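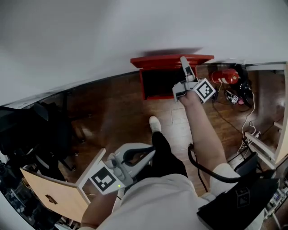
4.2 Waiting time before the evening parade

In this section we look at the period between the moment when a visitor chooses a place on the parade route and the moment when the first float passes. In the literature on theme parks this period is often treated as lost time, in the same way as the time in a ride queue. Our material suggests that visitors do not always see it like this, and that the two kinds of waiting should be kept apart in the analysis.

The data come from the two parks introduced in Section 3, Jestach and Waststead. Both parks stopped their evening parade during the closure and brought it back in the same winter season, in December. At Jestach the old parade returned without changes, with the same music and the same order of floats. At Waststead the route was made shorter, and the last part, which earlier went past the lake, was removed. In total 219 visitors completed the questionnaire on the spot. Of these, 80 agreed to a second, longer conversation after the parade was over. The conversations were done by telephone, and the last of them took place on 10 March 2022.

We asked every visitor to tell us when they arrived at their place, whether they left it in between, and who stayed to keep it. We also asked what they did while they waited. The answers to the last question were open and were coded by two members of the team working separately. Where the codes did not agree, the answer was discussed until a common code was found.

The first result concerns the relation between waiting time and satisfaction. For ride queues it is well established that a longer wait gives lower satisfaction, and our own control questions about rides show the same pattern. For the parade we could not find such a relation at Jestach. Visitors who had waited the longest were as satisfied as those who came shortly before the start, and in the open answers they were more positive. At Waststead the relation was present but weak. It was carried mainly by visitors who had placed themselves along the old lake section, because they did not know that the parade would no longer pass there. Several of them had to move when the barriers were already closed. When this group is taken out, the relation disappears also at Waststead.

The second result concerns what the waiting is made of. In a ride queue the visitor moves forward in small steps and can see how much is left. On the parade route there is no movement, and the end of the wait is known in advance from the printed program. Visitors described that they ate, fed small children, repaired a stroller, changed into warmer clothes, or sorted the photos of the day. A large group said that they talked with people standing next to them whom they had not met before. This almost never appeared in the answers about ride queues. We believe that the fixed place is important here. A person who stands beside the same neighbors for a whole evening has a practical reason to be on good terms with them, for example when somebody has to go to the restroom and wants to find the place free when coming back.

Keeping a place for others was also the main source of conflict. At both parks the rules say that a blanket alone does not reserve a place – at least one adult must be present. The rule was known to most visitors, but they understood it in different ways. Some thought that one adult can keep room for a family of any size. Others thought that each adult may keep room for only one more person. The parks do not state which reading is correct, and the staff at the route told us that they decide from case to case. Visitors with an annual pass were more strict in their reading than visitors who came for the first time. They were also more often the ones who complained.

A third result, which we did not expect, is the role of the music test. At Jestach the loudspeakers along the route are tested some time before the parade with a short piece of the opening melody. Many visitors mentioned this piece in the long conversations, although no question was asked about it. They said that this was when they felt that the parade was really back. One visitor, 70 years old, who had seen the parade when it was new, told us that for her the test was enough and she could have gone home after it. At Waststead the test is done in the morning before opening, so no visitor hears it, and nothing similar was reported there.

We want to compare these findings with the work of Vieira on street festivals, where waiting is described as a part of the event and not as the price for it. Our results from Jestach fit well with this view. The results from Waststead fit less well, but we think the difference can be explained by the changed route and by the information given to visitors. The new map was available in the app, while the paper map at the entrance still showed the old route during the first weeks. A park that brings back an old parade must expect that returning visitors go to the place where they stood the last time, and do not look at the map at all.

There are some limits to these results. The questionnaire was given only in dry weather, and on rainy evenings the waiting is surely a different experience. Visitors who gave up and left before the parade started are not in the material. Finally, Jestach is a park with many local visitors, and it is possible that the friendly talk between neighbors on the route is partly a talk between people from the same town. The comparison with the Jidska data in Section 4.3 gives some help on this point, as Jidska receives mostly visitors who stay overnight and come from far away.

Figure 2. A red box with its lid open, and two hand-held grippers, one in each hand.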